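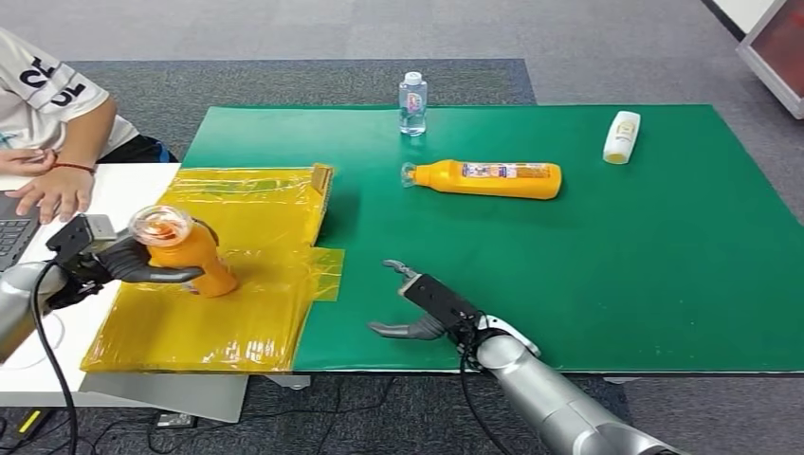 Figure 4.1. Two-arm station during the bottle task, head camera view. Left hand closed, right hand open.

4. Recording and evaluating the bottle task

This section describes how to set the table, record demonstrations and run the evaluation for the bottle task. It assumes that both arms are already mounted and calibrated as in section 3. If you changed a hand or moved an arm base after the last calibration, please go back to section 3.4 before you continue.

The task is used in the Grusley study to compare two ways of choosing a grasp: from the head camera only, and from the head camera together with the finger currents. We call the second one the Paquette method. The steps are the same for both, and only the setting in step 12 is different.

4.1 Preparing the table

1. Lay the green mat flat on the table. Its front border must be parallel to the front edge of the table.

2. Place the yellow plastic sheet at the left, so that it overlaps the left edge of the mat. Do not smooth it. Folds and reflections are part of the test, and a flat sheet gives results that are too good.

3. Put the objects on the mat. A mixture of standing and lying bottles is required, as in Figure 4.1, where the clear water bottle stands near the far edge and a large orange bottle and a small white one are lying on their sides.

4. Turn each lying bottle to a new direction before every episode. The Workden tool shows a random angle on the screen, and you should follow it as well as you can by eye.

5. Check that the cables of both arms hang freely below the table edge and have enough length for the full reach.

Note: Bottles with a transparent cap are more difficult for the camera than bottles with a coloured cap. Keep at least one of them in every layout.

Caution: Close all caps firmly. A bottle which contains liquid must never be lifted above the laptop or the power strip.

4.2 Recording demonstrations

6. Start the Workden tool on the laptop and select the profile "Jullier two-arm". The operator sits at the side of the table, with one hand able to reach the stop key at all times.

7. Move both arms to the home position. Wait until the two status fields are green.

8. Open both hands fully, then press Record.

9. Bring the left hand to the first bottle and close it at the middle of the body. Do not grasp at the cap. With the large bottles, one finger may pass beneath the bottle or stay beside it; this is allowed, and the episode remains valid.

10. Lift the bottle a small distance above the sheet and hold it still for 7 seconds. The software uses this period to measure slip.

11. Put the bottle down, press Stop and mark the episode as good, bad or unclear. If you hesitate, choose unclear. Later the episode can be changed by a second person, but an episode marked as good is not checked again.

During a left-hand episode the right hand should stay open and low over the mat. It may be visible in the head camera. We tried first to keep it outside the picture, and the trained model then became confused each time the second arm appeared.

Caution: Keep your hands and forearms away from the mat while an arm is enabled. The stop key removes the power from the arms, and a raised arm will sink slowly.

4.3 Running the evaluation

12. In the menu Method, choose "Camera" or "Paquette". Do not change the method inside one block.

13. Run 22 episodes per block, with a new layout for each one. The arms are now moved by the model. The operator only watches and stops the arm if necessary.

14. Save the block and write your initials in the comment field.

Note: A stopped episode counts as a failure, also if you think that the grasp would have succeeded. Francine Lachance, who keeps the results table, will ask for the log of every block in which more than two episodes were stopped.

4.4 Size of the data set

The model supplied with this guide was trained on 3,846 episodes. Of these, 1,902 were recorded with the yellow sheet on the table and the others on the plain mat. When we trained without the sheet episodes, the hand often closed too early, because the depth values above the glossy folds were not stable. The Paquette method suffered less from this problem - the finger currents show that nothing is between the fingers, and the hand opens again for a second attempt.

We have no good results yet for lying bottles whose cap points towards the grasping hand. Please record these cases separately, under the tag "cap-first", and do not add them to the main set.

4.5 After the session

15. Return both arms to the home position and disable them before you collect the bottles.

16. Copy the logs before closing the laptop. Unsaved blocks are deleted when the tool restarts.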